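Gallery: The Osano counter fault

Through August we ran the Osano counter task in simulation ahead of the Ellwood bench trials. The arm has to pick items off a stone-topped counter and put them down again without touching anything else. On 2 of 50 runs the gripper force limit failed to load. The controller fell back to its default of 190 and carried on as if nothing was wrong - no warning, no stop. The log showed a normal start both times.

We have held the bench trials until the start-up check is rewritten. The renders on this page come from the counter task, and full logs are in the Mindance folder.

Gripper pointing down over the right side of the counter, with the knife just below it. The knife is the item we worry about most. A wrong force value on a mug breaks a mug, but a blade that slips or twists in the fingers can end up anywhere in reach.
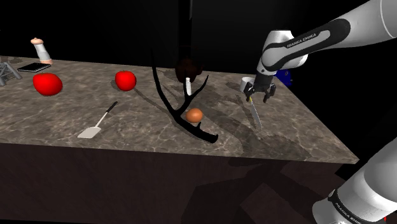 Aliki Bakalis: I'd treat the silent fallback as the real fault here. A file that doesn't load is going to happen again sooner or later, and the arm shouldn't be allowed to move when it does. Can we get a hard stop in before anyone argues about the default value?

The hard stop is in the current build. If the limit is missing or can't be read, the arm stays parked and the operator gets a red message that has to be cleared by hand. The Michailidis test script now deletes the file on purpose before every tenth run to make sure the stop still works.

We also changed the grip check. It used to look at finger position only, so a thin item held far too hard passed the same as one held properly. It now reads force as well, and logs both values at the moment the fingers close. 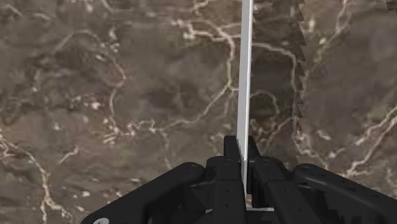 Close view of the gripper with a thin, light grey strip between the fingers.

Still open: the default itself, which is too high for anything this narrow, and the wording of the operator message.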